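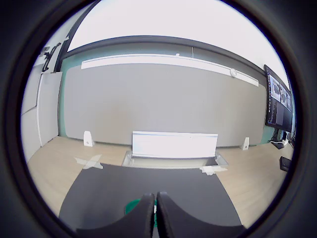
A table mat is a flat piece of material laid on a table or other work surface to protect it, to stop objects sliding, or to mark out a place for eating or working. The term covers place mats, desk mats, craft mats and the heavier silencing cloths laid under a tablecloth. Mats may be patterned, printed or plain. A plain dark grey mat with a slightly soft, felt-like look belongs to the last group, and a bright green object stands out clearly against it. This contrast is one of the usual grounds for choosing a dark neutral colour where small items must be found and picked up quickly.

Terminology
In British usage "table mat" most often means a mat for one diner, while "place mat" is used in the retail trade for the same article. "Desk mat" refers to a larger sheet that lies under papers and writing tools. A "runner" is a long strip laid down the middle of a table and is normally treated as a separate item. The word "mat" itself comes from Old English and reached it from Latin.

Materials
Most mats are made from one of the following: woven cotton or linen, cork, wool felt, synthetic felt, rubber, vinyl, silicone, or board with a sealed printed face. Wool felt is formed by matting fibres together with heat, moisture and pressure. It has no weave and can be cut without fraying, so the edges are usually left unhemmed. Synthetic felt is generally made by needle punching, in which barbed needles draw the fibres through one another. It is cheaper and less prone to moths, but many grades soften or melt at temperatures that wool will stand.
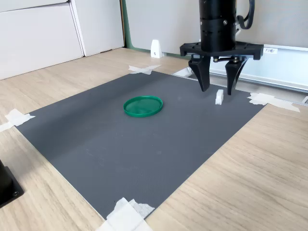 Cork is light and a poor conductor of heat, and is often used as a backing for board mats. Its main fault is crumbling at the corners. Vinyl and silicone can be wiped clean. Silicone stands higher temperatures than vinyl, which may mark a varnished surface if left in place for long periods - an effect caused by plasticisers moving from the mat into the finish.

Size and thickness
No single standard size exists. The Morkitz pattern, a trade size found in older catalogues, measures 30 cm on its shorter side. Felt mats for desks are often sold at 68 cm in length, a size that fits under a keyboard and leaves some room to one side. Thickness affects both protection and stability. A felt of 2 mm will guard a surface against scratches but gives little protection from heat. Thicker felts deaden sound better, though tall or narrow vessels stand less firmly on them.

Grip
Whether a mat stays in place depends on its underside, its weight and the finish of the table. Oiled wood tends to hold a felt mat better than polished lacquer or glass. Manufacturers improve grip by adding dots of latex, a rubber film or a full cork layer. Kundale, a maker of felt goods, uses a stitched rubber border in place of a coating, which allows the mat to be washed without the backing peeling. Lachance and Pamar both sell mats with a removable under-sheet.

Testing
Small makers tend to test mats by simple bench methods. In the tilt test, a loaded mat is placed on a board and one end of the board is raised until the mat begins to slip. The angle is then recorded. Noémie Fortin's workshop manual on domestic felts gives a procedure with 11 readings for each sample, of which the highest and lowest are discarded. Darcy MacDonald later objected that the method takes no account of how long the mat has been lying under load - a felt that has been compressed overnight may give a different angle from one freshly laid.

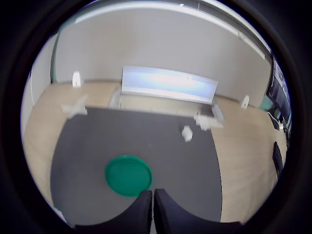 Rub tests are used to judge how well the colour is held. A white cloth is drawn over the mat under a fixed weight, first dry and then damp, and the cloth is compared with a grey scale. Dark dyes are the most likely to fail the damp stage.

Care
Loose dirt is removed from felt by brushing or with a vacuum cleaner on a low setting. Spills should be blotted and not rubbed. Wool felt shrinks in hot water and is normally washed by hand in cool water, then dried flat. Creases can be taken out with a steam iron held just clear of the surface. Cork is wiped with a damp cloth and must not be soaked. Mats of all kinds are best stored flat; felt and rubber may also be rolled with the upper face outwards.

See also
Coaster
Tablecloth
Trivet
Underlay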